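Robot Cell Operator, Good Practice Lead (one position)
Wultedum – Ekau site
Full time, on site, every other Saturday morning

Wultedum takes old desktop computers apart and puts them back together, with robot arms doing the reaching and people doing the worrying. We have one opening for someone who enjoys both halves of that sentence, and who can write a rule that a tired colleague will follow at 4:40 in the afternoon.

About the job

You will spend half your time running the bench and half your time on what we call the Grulden, our house rulebook for working around a moving arm. It has 274 rules. We would like it to have 90. A good many of the present ones were written the day after something annoying happened, and they read that way. Rule 61 is four paragraphs about a coffee mug.

The bench work is mostly drive carriers, memory, fan parts and cables. The arms are patient and have no opinions. The cables have plenty. 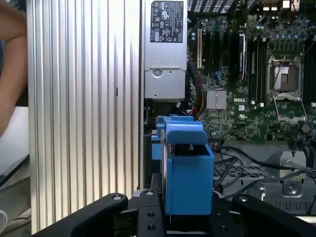 Bench work at Ekau: gripper, blue plastic part, open Dell workstation.

What you will do

Run teleoperated and programmed sessions on desktop towers, 25 sessions in a normal week, and log each one in Cha (our session log, which has been called temporary since before most of us were hired).

Do the start-of-shift check: emergency stop, speed limit, gripper force setting, cable routing on the arm, and the inside of the case. Then sign for it, with your own name, after doing it and never before.

Keep the hands rule. A person's hand and a powered arm may share a work area only in reduced speed mode, with a second person at the stop button. This is the rule people most enjoy debating. You will be invited to the debate and asked to win it.

Check that every machine on the bench is unplugged and has been left to discharge before the session opens. We do not open power supplies. We do not open them to see what the noise is, either.

Read the Grulden from front to back, twice, and propose cuts. Each cut needs one sentence explaining which hazard is covered elsewhere, or why there was never a hazard in the first place. "Nobody reads it" is an accurate observation and does not count as a sentence.

Keep fixtures and towers where the layout sheet puts them. An arm that has learned where a part lives will go there whether or not the part has moved.

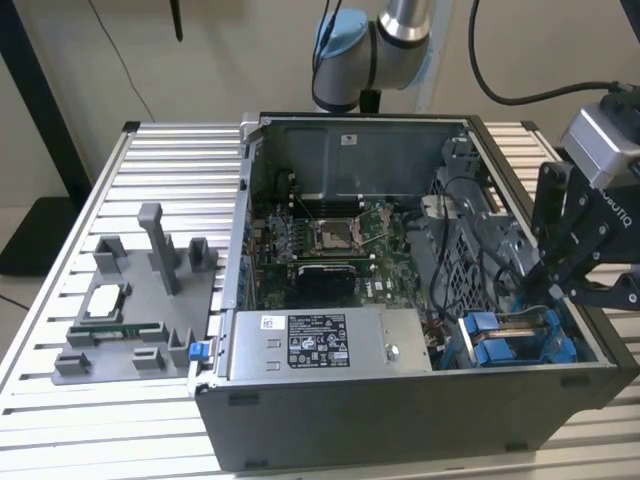

What we are looking for

Two years or more around industrial or collaborative robots, in any role where you were the one who got called over. Integration, maintenance, lab work and line operation all count.

Working knowledge of risk assessment for robot cells. You should be able to look at a gripper near a drive cage and list the pinch points without being prompted, preferably in an order that makes sense to somebody else.

Comfort with the inside of a desktop computer. You do not need to be a technician, but you should know a memory slot from an expansion slot, and you should wince when something comes near the pins of an open processor socket.

Plain writing. We will ask for a sample. One page is plenty, and a page you cut down from five is better, so send both if you have them.

A certain calm. A blue plastic tab that releases with one thumb can take a gripper all morning – and the correct response to this is to write down the approach angle and have lunch.
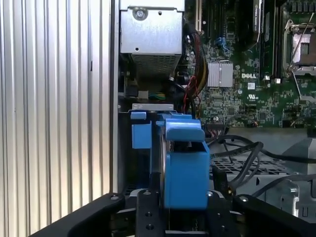
People who do well at that sort of thing tend to stay. People who reach in to help it along tend to meet the hands rule early, in the form of a conversation and a form. We say this kindly. Most of us have filled in the form.

Nice to have

Experience teaching new operators. Experience with incident reports that did not blame the robot. Some scripting, enough to pull a week of entries out of Cha without asking for help.

What we offer

Paid training for your first 5 weeks, during which you will not be left alone with a powered arm. Standard health coverage, a day off during the week after each Saturday worked, and safety glasses that fit, which took longer to arrange than the health coverage. You will have stop authority from your first morning. Anyone at Ekau can halt any session for any reason, and we do not ask for the reason until the arm is parked.

How to apply

Send a resume, your writing sample and a short note describing a safety rule you once thought was silly and later changed your mind about. If you still think it is silly, tell us that, and make the case. Applications close at the end of February. Interviews are held at the bench and include a start-of-shift check, so please wear closed shoes and leave the lanyard at home (Rule 12, and we are keeping that one).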